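Nokanero Tabletop – dataset README

Last edited May 17, 2023

Welcome! Nokanero Tabletop is a collection of two-arm demonstrations of everyday packing and tidying jobs, recorded by people driving the arms by hand. We built it at Flommont to train our own policies, and we liked the result enough that we wanted other labs to have it too. There are 1,310 episodes in this release, and every one of them comes with the head camera, both wrist cameras, joint states for both arms and a plain-language instruction.

If you only want to get going, skip to Getting started. If you're planning to train on this, please read Known problems first. We put a lot of work into that section.

What's in the release

The tasks fall into families. The biggest by a long way is box packing, where a handful of household items lie on a table and have to end up in an open box. After that come sorting by colour, moving things between trays, and handovers from one arm to the other. Bathroom items are heavily represented in box packing – toothbrushes, razors, soap bottles, small cartons – and that's on purpose. They're cheap, they come in a lovely range of shapes, and a toothbrush is a surprisingly good test of whether a policy understands grasping. It's thin, it rolls a bit, it has a heavy end and a light end, and two of them together will tangle if you let them.

Each episode has one instruction, such as "put everything in the box" or "put the razor in the box, then the toothbrushes". Roughly worded instructions were kept as the operators wrote them. We fixed spelling and nothing else, so you'll see "pop the soap in" alongside "place the soap bottle inside the box". We think the variety is a feature and we'd be keen to hear if you find otherwise.

How an episode is recorded

One operator sits behind the rig with a leader arm in each hand, and the follower arms on the table copy what the leaders do. A second person sets out the objects. Before each run the setter draws a layout card, which gives a loose region for each item (left of box, right of box, near edge) and leaves the exact spot and angle up to them. We tried exact positions early on and threw those episodes away. The policies learned the positions beautifully and very little else!

Items are allowed to touch or overlap, and bottles may lie on their sides. The box stays near the middle for most layouts, though the card sometimes moves it.
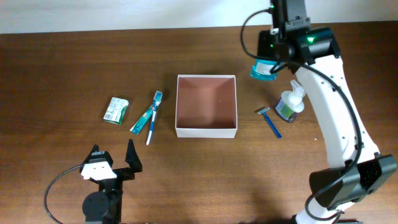 Head camera, box packing: a teal-and-white item in the right gripper, the box still empty, toothbrushes crossed on the left.

The operator may use either arm for any item. Most people reach for whatever is closest, so the right arm tends to take things from the right side of the table, and the left arm gets a rest. There's a field called arm_used that records which arm made each grasp, and you can use it to rebalance if you need to.

Recording starts when both arms are in the rest pose and ends when the operator presses the left pedal. Pressing the right pedal marks the episode as a failure. Failures are kept. They live in their own split and they're some of the most interesting data here, especially the ones where the operator drops something, thinks for a moment and goes back for it.

Recovery episodes

Ermanno Cirillo pushed for these from the beginning and he was right. In 154 episodes the setter deliberately disturbs the table partway through, by nudging the box or sliding an item away from the gripper, and the operator has to cope. They're tagged recovery in the metadata, with a timestamp for the disturbance. You may see the setter's hand come into view around that time. We left it in, and you can mask it if you'd like.

In our own training runs, adding the recovery episodes made a bigger difference than adding the same number of ordinary ones. The policy stopped closing its gripper on thin air and carrying nothing over to the box with great confidence. We haven't run this carefully enough to publish a figure, so please treat it as a strong hunch.

Layout of the files

Every episode is a folder named by its episode number. Inside you'll find:

head.mp4
wrist_left.mp4
wrist_right.mp4
states.parquet
meta.json

The parquet file holds joint positions, joint velocities and gripper opening for both arms, along with the leader arm positions, which are what we use as actions. Timestamps are in seconds from the start of the episode. Video frames and state rows are already lined up, so row 1,000 in the states goes with frame 1,000 in all three videos.

The meta.json file holds the instruction, the task family, the outcome, the operator code, the layout card number and the item list. Item names are from a fixed vocabulary, listed in items.txt. Operators are coded by letter and there's nothing in the release that ties a letter to a person.

Getting started

Download the sample archive first. It's small, it has every task family in it, and it will tell you quickly whether your loader works. The folder called examples has a short script that plays the three videos side by side with the gripper opening plotted underneath. Alistair Guthrie wrote it for debugging and it has become everybody's favourite way to look at the data.

For training, we suggest:

Use the success split and the recovery episodes together to start with.
Predict leader positions, and leave follower positions as an input.
Crop the head camera as little as you can. Items near the edges of the table matter.
Hold out whole layout cards for validation. Holding out random episodes gives you numbers that look wonderful and mean very little.

Known problems

The table is the same wooden one all the way through box packing, and the wall behind it is plain. A policy trained only on this family should be expected to struggle on a white bench or a patterned cloth. The tray and sorting families have more variety, and mixing them in helps.

Lighting is mostly even, with soft shadows from the arms. We didn't record any box packing in harsh sunlight or with the lights off.

Gripper opening on the left arm has a small offset in episodes recorded before the second calibration. The corrected values are in gripper_left_fixed. Use those. The raw column is there for anyone who wants to check our sums.

Cables are visible from the head camera and they move with the arms. One of our early models seemed to be reading arm pose from the cable loops, which was fascinating and not at all what we wanted. Random erasing over the arm regions cured it.

Thin items are sometimes hidden by the gripper from the head camera at the moment of grasping. The wrist cameras cover most of those cases, though a few have no clear view from anywhere. They're tagged occluded_grasp.

Some item labels are broad. A carton is a carton, whatever came in it, and all liquid soap containers share one label whether they're upright or lying down.

What it's good for, and what it isn't

We'd love to see this used for imitation learning, for language-conditioned control, for spotting failures partway through, and for anything to do with two arms sharing a workspace. It isn't suitable for judging whether a system is safe around people. Hands appear only in the recovery episodes, briefly, and always the setter's.

Coming next

Version 2 is planned for June. It will add the Hollenstein kitchen layouts, which have cups, lids and a dish rack, and a new family with soft items like face cloths and socks. Soft items are a joy to watch and a real headache to label, so the item list may change a little between now and then. We're also converting everything to the Altance episode format, with a script to go back the other way.

Contributing

Corrections are very welcome, particularly wrong outcome labels. Open an issue with the episode number and a sentence on what you saw, and Alistair or Ermanno will check the video. If you've recorded demonstrations on a similar rig and would like them to sit alongside ours, please get in touch before converting anything, as the naming rules are fussier than they look and we're happy to walk you through them.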